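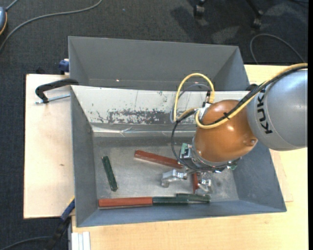 Robot arm over the sheet-metal bin

Ticket: Groundwater monitoring data missing from public portal, Skorkville wells
Queue: Environmental data support
Priority: High (permit reporting)
Status: Closed

Reported issue

The public portal shows no groundwater readings for the Skorkville injection field after the May upload. The state permit requires the operator, Hinus, to post water level, conductivity and chloride readings for every monitoring well near the disposal site. Residents who use the page to check the wells closest to their homes see a blank chart and the words "No data for this period." The county water office has asked whether the wells were sampled at all.

Hinus says they were. The field sheets are complete and the file was accepted by the portal with a green check mark. There was no error email.

Expected: 359 records for the period, posted to the public page.
Found: 0 records on the public page, 359 in the upload log.

Entry 1 — first look

Opened the upload log. The file went through the format check and was marked "received." It then moved to the review step, where it should be compared against the permit limits and released. It never left review. No flag was raised and no reviewer was assigned.

Asked Hinus to send the original file and not to upload it again until we had looked at it. A second upload would have created duplicate rows, and those have to be taken out by hand.

Entry 2 — file check

Received the original. Column order is correct. Well numbers match the permit. Dates are in the right format. Units are listed as milligrams per liter for chloride and feet for depth to water, same as last quarter.

Compared the file with the previous quarter's file. One difference: the sampling contractor changed. Kalinowski took over the field work at the start of the period, and the "sampled by" column now carries that name. The old contractor code is still listed in the portal settings. Kalinowski is not.

Added Kalinowski to the list of approved samplers on the test site and ran the file there. It still stopped at review. The missing name was a fault and needed fixing, but something else was holding the records.

Entry 3 — reply from customer

Hinus wrote back asking if they could post the numbers on their own website while the ticket is open. Told them that is a question for the permit office and not for us. Posting elsewhere does not change the portal record either way. They also asked if the late posting would count as a violation. We can't answer that. We can supply the log showing the time the file was received, and have attached it to the ticket.

Entry 4 — review rules

Pulled the review rules for the Skorkville permit. The permit was amended this spring and the chloride trigger level for the shallow wells was lowered to 50. Any reading above the trigger is supposed to be held for a person to look at, with the rest of the file released as normal.

Two readings in the file are above 50. Both are from shallow wells on the downhill side of the field. The other records are under the trigger or are not covered by it.

So the hold itself is correct for those two rows. What is wrong is that the hold was put on the whole file, and that the notice to the reviewer was never sent.

Entry 5 — cause

The amended rule was entered by copying the old one and changing the number. The old rule had a scope of "row." The copy was saved with a scope of "file," the default when the field is left blank. The reviewer field was blank too, so the notice had no address to go to. The system logs an unsent notice as a warning, and warnings don't show on the main screen unless the filter is changed.

Checked the other permits that had rules amended this spring. Rorkano, the brine pond site on the other side of the county, has the same blank scope. No readings there have gone over the trigger, so nothing has been held yet. Corrected it before the next upload.

Entry 6 — fix

Changes made on Tuesday after the portal's evening backup:

Skorkville chloride rule: scope set to "row," reviewer set to the permit office shared mailbox.
Rorkano chloride rule: same.
Kalinowski added to the approved sampler list on the live site.
Skorkville file sent through review again from the stored copy. No new upload from the customer.

Result: 357 records released to the public page. Two held, with notice sent to the permit office. Mailbox confirmed receipt.

Entry 7 — chart still blank

County water office reported the chart was still blank the next morning, though the table under it was full. The chart reads from a saved copy that refreshes once a day at 6 a.m. The refresh had failed on a timeout. Ran it by hand and the chart filled in. Cleared the page in a private browser window to be sure we were not seeing an old copy of our own.

If a resident still sees the "No data" message, they should reload the page. On phones the tab may need to be closed and opened again.

Entry 8 — question about the held rows

A resident wrote in through the contact form asking why two wells show a gap while their neighbors don't, and whether the numbers are being hidden. Forwarded to the permit office, who asked us to change the wording on the page. Held rows used to show as empty. They now show "Reading received, under review," with the sample date. The value is posted when review ends, whatever the result.

This needed a small change to the page template. Tested on the Skorkville and Rorkano pages. The download file has the same wording in a new column at the far right, so scripts that read the file by column position should not break. Scripts that expect a fixed number of columns might — tell us if yours does.

Entry 9 — review done

Permit office finished its review of both held rows. It asked for the wells to be sampled again and for the first readings to stand in the record as reported. Both values were released and now show on the chart as filled markers above the trigger line. The second round of samples will arrive as a separate file and should be marked "confirmation" in the sample type column. Sent Hinus the code for that, as the drop-down list on the upload form does not include it yet.

Notes for support staff

When a file shows "received" but nothing is posted, look at the review rules before asking the customer to upload again. Change the log filter to include warnings. Check that scope and reviewer are both filled in on any rule that was copied from an older one.

When a permit changes sampling contractor, the new name has to be on the approved list before the first upload. The operator can request this through the form under Account, then Field Contractors. Allow one working day.

Still open under separate tickets

Make scope and reviewer required fields.
Show unsent notices on the main screen.
Add "confirmation" to the sample type list.
Daily chart refresh to retry after a timeout.

Customer confirmed the public page matches the field sheets. Closed with the permit office copied.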